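Warkorero: What We Learned From Bringing Back an Old Adventure Game

Final report, game design workshop
Team: Aparecida Coutinho, Josué Caldeira, Nivaldo Quintana
Advisor: Washington Seixas

When we first sat down in September to choose a project, all three of us wanted to remake something we had loved as kids, and after a good deal of friendly arguing we settled on Warkorero, the little island adventure that Josué's older cousin used to play on a computer that took forever to start. We had big plans (much too big, as Mr. Seixas kindly warned us), and we are happy to say that one chapter of it, the harbor town of Buvthorpe, can now be played from beginning to end.

The original chapter has 19 puzzles. We kept most of them as they were, but the lighthouse riddle depended on a manual that hardly any player still owns, so Aparecida rewrote it with clues hidden in the sailors' conversations. She wrote 104 new lines of dialogue in all, and we are very fond of the grumpy ferryman! 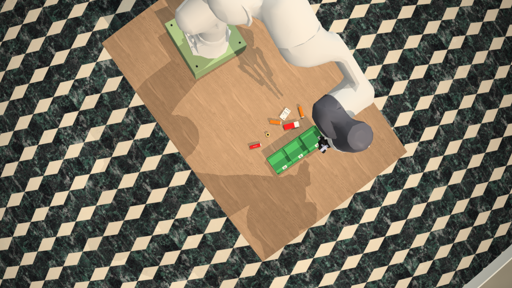
Saving the game gave us the most trouble. For a while, loading a saved game sent the player back to the dock with an empty bag, and Nivaldo spent many late evenings on it before he found that the items were being loaded before the bag existed. After that fix we invited classmates to try the chapter, and more than 80 percent of them reached the ferry without asking us for a hint.

We would still like to add a proper map and let players skip the opening conversation, which several testers asked for. Anderson Magalhães has offered to write music for the market, and we plan to start on that with him next term.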